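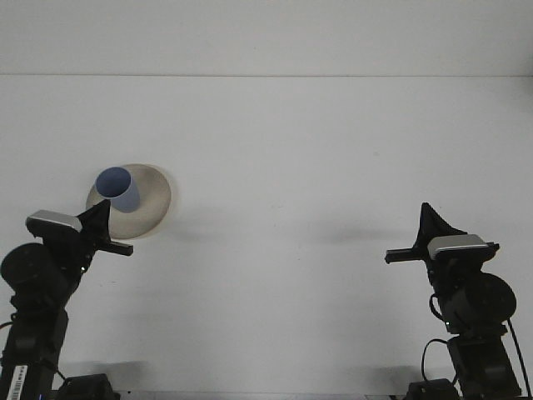 Blue cup on a beige plate.

Hire Stock Assistant (crockery and glass)
Brastico Event Hire, Tarnus depot
Job reference: 632
Contract: fixed term to the end of April, full time
Reports to: Depot Supervisor
Closing date: 2022-11-05

About the job

Brastico hires out plates, cups, glasses, cutlery, table linen and serving dishes for weddings, conferences, school dinners and private parties. Customers return most of it unwashed. It comes back to the Tarnus depot, where it is washed, checked, repacked and put back on the shelf for the next booking.

We need one more person in the stock team over the winter and into spring. You will spend most of your time at the checking benches and in the packing bay, with some time at the wash line when it is busy. At the height of the season nearly 2,000 crates pass through the building in a week, and the checking benches are where things slow down if we are short of people.

This is a standing job for a good part of the shift. The benches are adjustable and there are perching stools, but the packing bay does not suit stools and you will be on your feet there.

What you will do

Unload returned crates from the cages and match them against the booking sheet.
Check plates, cups and bowls for chips, hairline cracks, grey cutlery marks and crazing, and put anything doubtful in the seconds crate.
Check glasses against the light for smears and lipstick, and send back anything that needs another wash.
Pack outgoing orders to the picking list, using the right divider for each size of glass.
Record breakages and shortages on Jafri, our stock system. Full training is given and you do not need to have used it before.
Label crates clearly on the short side, so that drivers can read them when they are stacked in the van.
Keep your bench and the floor around it clear, and sweep up breakages straight away.
Help with the yearly stock count in January.
Answer the depot phone when the office is closed for lunch and take a proper message.

From time to time you may be asked to go out with a driver to help with a large delivery. This is paid as normal working time, including the drive. You would not be asked to drive yourself.

What we are looking for

You must be able to:

lift and carry a packed crate safely, after training, and say when something needs two people
read a picking list and follow it exactly, including when it looks odd (ask first, then change it)
tell similar patterns and shades apart – we carry several whites and creams that look alike on the shelf and very different on a table
keep a steady pace through repetitive work
write a short, clear note about a fault or a missing item

It would help if you have worked in a kitchen, a warehouse, a shop stockroom or a laundry, but we have taken on good people from none of these. A forklift licence is not needed. No qualifications are asked for.

If you have difficulty telling colours apart, please still apply. Some of the checking depends on colour but much of it does not, and we can arrange the benches to suit.

Hours and pay

The shift starts early and finishes mid-afternoon, with a paid morning break and an unpaid lunch. You will work five days out of seven on a rota that is put up two weeks ahead. Some weekend work is part of the rota, as that is when a lot of the stock goes out. Swaps are allowed if both people agree and the supervisor has been told in writing.

The post is paid at Band 6 of the Brastico pay scale. The current scale is sent out with the application form, or you can ask the office to read it to you over the phone. Overtime is offered in December and is voluntary. Overtime is paid at a higher rate, also shown on the scale.

Holiday builds up from your first day. There is a workplace pension, and staff can hire stock for their own family events at no charge if it is not already booked. Safety shoes, gloves and an apron are provided. Please do not buy your own shoes before you start, as they need to meet our standard.

The contract ends with the month of April. In past years we have been able to keep on some winter staff for the summer, but this depends on bookings and we cannot promise it.

Where you will work

The depot is on the Vendeck estate at the edge of Tarnus, behind the tyre centre. There is free parking and a covered bike rack. The number 2 bus stops at the estate gate, but the first bus of the morning arrives after the early shift begins. If you rely on the bus, say so on your form and we will talk about a later start.

The checking area is heated. The packing bay has its doors open for much of the day and is cold in winter, so layers are a good idea. The wash line is warm and noisy, and ear protection is worn there by everyone, including visitors. There is a staff room with a fridge, microwave and lockers. The building is on one level and has an accessible toilet. The path from the car park slopes a little and is gritted in frost.

How to apply

Ask the depot office for a form, or collect one from the front desk. We do not need a CV, but you can attach one if you already have it. Please answer the question on page 2 of the form about a time you noticed a mistake at work, at home or in school. We read that answer first. A few lines are enough.

Forms must reach us by the closing date at the top of this notice. Late forms are kept for the next vacancy unless you ask us not to.

If you are invited in, there will be a short talk with the supervisor and a practical task at one of the benches, checking and packing a mixed crate. It is not timed. You will be shown the depot and can talk to people in the team without the supervisor there. Wear flat, closed shoes. We pay local travel costs for the visit if you bring the ticket or a note of your mileage.

Everyone who applies will get a reply, usually within a week of the closing date. We ask for one reference, which can be from a teacher, a former employer or someone who has known you through a club or community group. It is only taken up after an offer is made. You will also need to show that you have the right to work in the UK before your first shift.

Please quote the job reference on your form and on anything you send with it.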